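Swapping the finger pads on a hand-held gripper

I put this off for weeks and then it took me less time than a pot of coffee. If your pads are getting shiny or the grip has gone lopsided, give it a go!

Switch the gripper off first. Back out the screws on one finger block and keep them in a cup (I lost one in the carpet last October). Slide the old pad off, wipe the block with a dry cloth, and press the new pad on with the ribs facing in. Start every screw by hand, then snug them up a little at a time — these blocks strip easily. Now do the other finger. 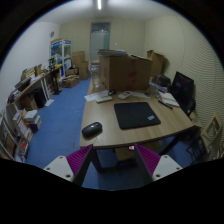 Magenta ribbed pads on both fingers, indicator lit pink.

Next, check that the pads meet evenly. Close the fingers on a strip of paper and tug. If one side slips, loosen that block, nudge it and try again. Mine took three tries. After that I do 9 slow open-and-close cycles and listen for rubbing.

Oğuzhan Ekinci talked me into writing the install date on a bit of tape inside the case, so mine now says 2025-05-24. I recheck the screws after 56 grabs or so, whenever I remember to keep a tally.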